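4.2 Claimed service life of bilge pump float switches

Makers of small-boat bilge pumps tend to quote switch life in cycles, and the numbers are generous. Tustent gives no test conditions at all. Ruster gives them, but for clean fresh water, and few bilges hold any. We therefore treated both claims as untested.

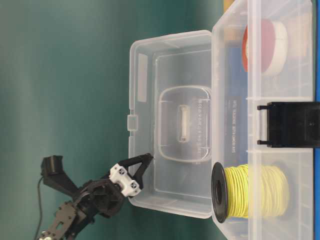

Page last modified: February

Figure 3. Open translucent storage box and black arm.

Honorato's earlier trial is often cited in support of the makers. It ran 9 switches for 1,144 cycles each and reported no failures. We are not persuaded. The water was changed daily, no oil was added, and a switch that stuck but came free when tapped was scored as a pass - a generous rule for a device meant to work while the owner is ashore.
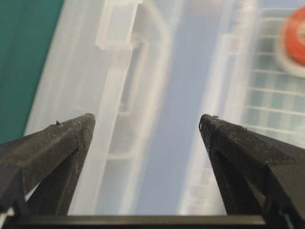 With oily salt water and the stricter rule, 5 of our switches had stuck by cycle 458. Iwasaki (personal communication) suggests that our oil dose was too high, and it may have been. Even at half the dose, though, the Ralunero units stuck well short of their rated life. The Sampaio units did better, but the sample is small and we would not buy on the strength of it.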